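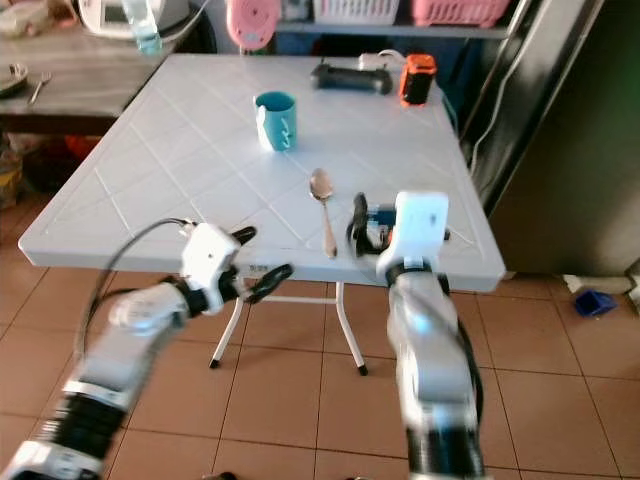 Welcome to the November page of the Vistley coffee and baking afternoons! We started these get-togethers with 19 people and two borrowed kettles, and somehow we're still at it, with more cake than ever and a mailing list that has grown to 80 names. I always like to begin with the folding table, because it goes everywhere with us and I'd be lost without it (the diamond pattern on the top does collect crumbs, so please bring a cloth if you're on cleanup). The teal mug with the squiggly white writing is standing on it, with a spoon beside it, and to me that's the whole spirit of the thing: sit down, have something warm, stay longer than you meant to.

Themis Pappas does most of the baking, and he'd like everyone to know that his walnut cake is his grandmother's recipe and that he has changed only the amount of sugar. He'll write it out for anyone who asks, though you may need to ask twice, and you may need help with the handwriting.

Over at the counter, things get a good deal more crowded, as they do in any kitchen where people really cook. 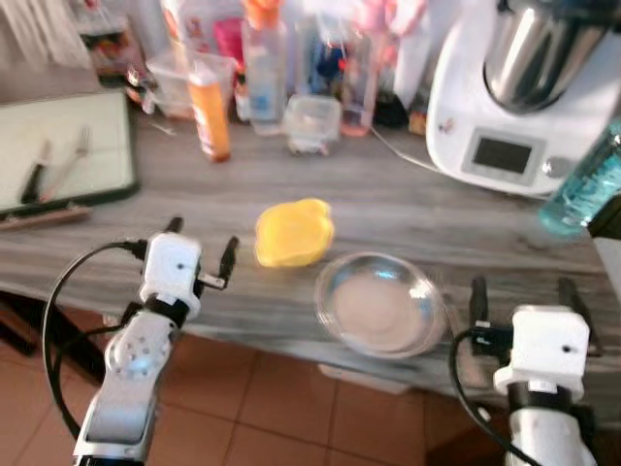
Themis likes to have all his bowls out before he begins, and I've come around to his way of doing it, even if it leaves me very little room for chopping. Next time we're making the Margaritis lemon cookies, which need an hour of chilling, so come early if you'd like to help with the dough. Bring your own apron and a container with a lid for leftovers. If you have photos from earlier afternoons, do send them along and I'll add them to the gallery when I get a quiet evening.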